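# Hondside Episode Guide Listings

Print this page | E-mail this page

Welcome, and thank you for taking an interest in old television listings! Hondside is a small collection of episode guides for half-hour comedies, animated comedies and a handful of talk shows that started life on radio. It began as a spreadsheet for settling arguments over which episode came second in a season, and it has grown into something we think other people might get some use out of, whether they're building a viewing guide, writing up a show for a fan site or just trying to remember the name of the one with the wedding.

Please read at least the part on air dates before you load anything. It's the part most people write to us about.

## What you get

The release has 400 series in it, each with its seasons, its episodes and the text of any episode summary we were able to write ourselves. We don't copy network blurbs. If a summary is missing, it means one of us hasn't watched the episode yet, or watched it so long ago that we didn't trust our memory (this happens more than we'd like).

The files are plain CSV with a header row, saved as UTF-8:

- `series.csv` — one row per show, with title, alternate titles, country and format
- `seasons.csv` — one row per season, with the network it premiered on
- `episodes.csv` — one row per episode, and by far the biggest file
- `specials.csv` — holiday specials, clip shows, reunion shows and pilots that were never picked up
- `changes.txt` — what we fixed and when, in plain sentences

Everything joins on `series_id`. The ID never changes, even when a show is renamed partway through its run, so please use it and leave the title column alone for matching. Titles are a mess. There are 65 shows in the collection that share a title with another show, and a few of those ran in the same country, which makes for some very strange results if you join on the name.

## Columns in episodes.csv

- `series_id`, `season`, `episode` — whole numbers, counted in the order of first broadcast
- `prod_order` — production order, where we know it; blank otherwise
- `title` — as it appeared in the listings for the first broadcast
- `air_date` — see below
- `air_time` — local time at the network's home city, in 24-hour form
- `preview` — `y` if the episode was shown early, online or at a screening, before its proper premiere
- `runtime` — minutes, without commercials
- `summary` — one to four sentences, no spoilers past the second act
- `checked` — how sure we are, on a scale explained under Checking

The `preview` column is newer than the rest. Networks love to put a season opener online for free a few days ahead, and for a while we went back and forth over whether that should count as the premiere. We settled on no. The air date is the date of the television broadcast, and the preview gets its little flag. If you feel strongly the other way, the date of the preview is in `changes.txt` for most of the shows concerned, though I admit it's a bit of a dig.

## Air dates, and why yours may be different

An episode that starts at half past midnight on a Thursday was, as far as the printed listings were concerned, part of Wednesday night. Half the guides you'll find use one date and half use the other. Hondside uses the calendar date, every time, with no exceptions for late-night shows. If you compare us with another guide and find that a whole talk show is off by one day, this is almost certainly the reason, and both guides are right in their own way.

Shows that aired in several countries carry the date from the country that made them. Co-productions were harder, and for those we went with whichever broadcast came first.
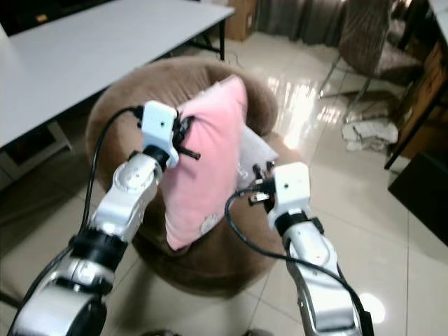 ## Checking

Every row has a `checked` value from 0 to 3:

- `0` — taken from a single source and not looked at again
- `1` — two sources agree
- `2` — two sources agree and one of them is a listing printed that week
- `3` — we have a recording of the broadcast with its announcements still on it

There are only 20 shows where every single episode has reached a 3, and we're rather proud of them. Most of the collection sits at 1 or 2, and we'd call that good enough for nearly any purpose. Please be careful with the zeros. They're mostly short-lived cable comedies from before the listings were put online, and I wouldn't bet a sandwich on some of those dates.

## Helper script

A small script called Torkance comes along in the `tools` folder. It reads the CSV files and writes out a tidy guide for one show at a time, in plain text, ready to print and leave beside the television:

 python torkance.py --series 118 --order broadcast

Use `--order production` if you'd like to watch in the order things were made. For animated shows this can be a real treat — you'll see the drawing settle down from one week to the next. If `prod_order` is blank for any episode, the script falls back to broadcast order for that season and prints a note at the top.

## Known gaps

- The Follport regional listings cover only 8 seasons so far, and they stop in a December with the holiday specials still to come. We'd dearly like to find the rest.
- Radio versions of shows aren't included, even when the television version reused the same recordings.
- Double-length episodes are listed as one row if they aired in one sitting and as two rows if they were split. Reruns often split them differently, so disc releases may not line up with our numbering.
- Guest casts are left out altogether. We tried, and it ate a whole winter.

## Using and sharing

You're welcome to use the listings for anything you like, paid or unpaid, as long as you say where they came from. The summaries were written by us and may be shortened, but please don't add to them and leave our name on. Corrections are always welcome; tell us the `series_id`, the episode number and where you saw the right date, and if it's from a printed listing, a scan of the page is a great help.

Maintained by T. Garcia for Hondside.

Last updated: December

Print this page | E-mail this page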